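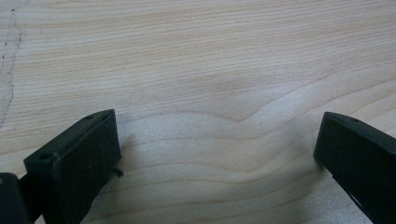
# Pale wood top, faint line near one end - crack, seam or just finish?

**grindness**

Putting this in Finishing but mods move it if it belongs in Repair. Got this top secondhand in April, real pale wood, almost white-beige. Straight grain in one part and then it goes all wavy in the middle, big arch with rings inside rings. Love that part, it's why I bought it.

Problem is the line. Up toward the left there's a faint wobbly line with a row of tiny dark specks along it, and the wood on the far side of it looks a hair grayer to me. Not a lot. My wife can't see the gray at all.

Want to put a clear finish on and use it as a desk. Questions

- is it a crack or a glue seam
- what are the specks
- do I have to fix it first or can I just go

Paid 70 for it so not the end of the world if I mess up. Would rather not though.

**nitari_bench**

Run a fingernail across it, not along it. If the nail catches it's open. If it slides over it's either a tight seam or a color thing.

Also look at the end of the board. If it's a glue joint the line comes straight out the end and the rings won't match on either side.

**Brundska**

Seam. Two boards glued up, one came out a little grayer than its neighbor. Happens all the time with pale stuff. Specks are dirt sitting in the joint. Sand, finish, done.

**oldporchlight**

Disagree with Brundska. OP said wobbly. Glue lines are straight, someone ran those edges over a jointer or at least a decent saw. A line that wanders is a check or a mineral streak or something that got in before it was milled.

**Brundska**

It's *faint*. A faint straight line looks wobbly when the grain around it is doing stuff. Seen it a hundred times

**oldporchlight**

You've seen a straight line be not straight a hundred times?

**Brundska**

Yes. Put a ruler on it OP

**grindness**

ok ruler on it. Not straight. Off by maybe the thickness of a quarter in the worst place. Fingernail catches a tiny bit in one spot near the top and nowhere else. Cant see the end, there's a strip of edging glued on.

**nitari_bench**

Edging makes me ask - is it solid or veneer? Big arch figure like that you get both ways. Flatsawn solid does it, rotary cut veneer does it even more, those big lazy contour-map shapes. If it's veneer then the line could be where two sheets meet, and those aren't always perfect.

DO NOT sand hard until you know. Seriously. Sand-through on veneer is not fixable, you just get to look at it forever.

**chraibi_two**

Seconding this. I went through a veneered dresser top in about ten seconds with an orbital. Had to paint it.

How to check:

1. Flip it. Does the figure on the underside make any sense with the top? Solid wood you can sort of follow it. Veneer the back is usually some boring sheet or a totally different pattern.
2. Look inside any screw hole or cable hole. Layers = not solid.
3. Weigh it if you can be bothered.

**grindness**

No holes in it. Underside is boring. Very boring. Plain straight grain, same pale color, no waves. So veneer?

**chraibi_two**

Probably. Not proof but I'd treat it like veneer from here on.

**Brundska**

Fine, could be veneer. Then it's a veneer seam, so I was still right about seam.

**oldporchlight**

lol. Ok.

**pinchdog**

New here, so take it for what it is. I refinish school tables, did 146 of them last year, a lot of them pale veneer like this. Little dark specks in a row along a line, I see it where the face veneer has a hairline split and years of grime got wiped into it. Rag goes over, dirty water finds the gap. The gray next to it can be the same thing, water got under the old finish and stained a bit on one side.

Try this before anything else. Cotton swab, mineral spirits, just the specks. Let it sit a minute, wipe. If color comes off on the swab it's grime. If nothing comes off it's in the wood.

**grindness**

Will try tonight. What about the sheen, does that mean there's still finish on it? It's got a soft shine when the light comes in low. Looks kind of washed out in patches

**pinchdog**

Could be. Drop of water somewhere it won't matter. Beads up = finish still there. Goes dark in a minute or so = bare or close to it. Wipe it off after, don't leave it.

Low light will make almost anything shine a bit, even bare wood sanded fine, so I wouldn't go by that.

**hallwaytable**

Counterpoint, why does it need fixing? It's a desk. You'll have a keyboard and a coffee on it. I have a top with a much worse line than that and I quit seeing it after a week.

**nitari_bench**

Finish will make it show more, is why. Anything oil based soaks into an open line and goes dark. On wood that pale it'll pop like pencil.

**hallwaytable**

Then use water based. Stays pale too. Oil turns that stuff yellow.

**nitari_bench**

Agree on water based for color. Still want the gap closed first though, or it'll telegraph.

**grindness**

Ok back. Swab results

- about two thirds of the specks got lighter, swab came up brownish gray
- rest didn't budge
- gray area no change

Water drop beaded up. Tried it on both sides of the line and then in the middle of the wavy part. Beaded all three times. So there's finish on there.

**pinchdog**

Good, that's a nice result. So grime in a hairline, under or through an old finish. Here's what I'd do in your shoes:

1. Clean the whole top, mild dish soap, barely damp rag, dry right away.
2. Mineral spirits on the line again, fresh swabs, till they come up clean.
3. Leave it overnight.
4. Thin glue on the spot where your nail catches. Thin! Work it in with a finger, wipe off all the extra with a damp rag, wax paper on top, something flat and heavy on that.
5. Next day scuff by hand. 320 on a block, with the grain, light. You only want to dull the old finish, you're not going for bare wood.
6. Dust off, thin coat of water based clear, let dry, scuff, another coat. Three total is plenty for a desk.

In the wavy part there's no real "with the grain" so just keep going the same direction as the straight section. Don't follow the curves, you'll get swirls.

**oldporchlight**

I'd skip the glue. One tiny catch, he's going to squeeze out glue on a pale top and get a shiny blotch under the clear. Finish will fill a gap that small by itself in 2-3 coats.

**pinchdog**

If the edges of the split are flat, sure. If one side is lifting even slightly you need glue or it'll keep going. Tap it with a fingertip OP. Hollow click = lifting.

**oldporchlight**

That's fair. Tap test first.

**Brundska**

Or strip it and do it right. Putting new finish over unknown old finish is how you get fisheyes and peeling.

**chraibi_two**

Stripping unknown veneer to get rid of a line his wife can't see. Come on

**Brundska**

His wife can't see the *gray*. She can see the line. Read the post

**chraibi_two**

Test patch on the underside then if you're worried. Scuff, coat, wait a couple days, try to scratch it off with a nail. Holds = fine.

**hallwaytable**

Nothing to say the underside has the same finish as the top, a lot of them get one cheap coat or nothing. Do the patch on top in a back corner where the monitor will sit.

**chraibi_two**

ok yeah, better idea

**grindness**

Tapped it. No click anywhere, sounds the same on both sides. So going no glue, sorry pinchdog. Doing the test patch in the back corner tonight. A quart was 35 at the hardware store which hurts a bit, half what I paid for the top.

Last thing, the gray side. Leave it?

**pinchdog**

No apology needed, no click no glue, that's right.

Leave the gray. It's under the finish and you'd have to strip to get at it. Bleaching one side to match the other is a great way to end up with a white side.

**nitari_bench**

Leave it. Put the gray end wherever you get less window light.

**grindness**

Window's on the right, line's on the left. Works out

**grindness**

Update, patch is holding, nail won't scratch it. Color stayed pale. Scuffed the rest by hand this morning, took forever, first coat is on. Line is still there if you look for it, specks much less. The wavy part looks great, way more depth than befoer.

Got one bristle stuck in it near the front edge. Pick it out now or wait?

**oldporchlight**

Wait. Scuff it out between coats. And get a foam brush.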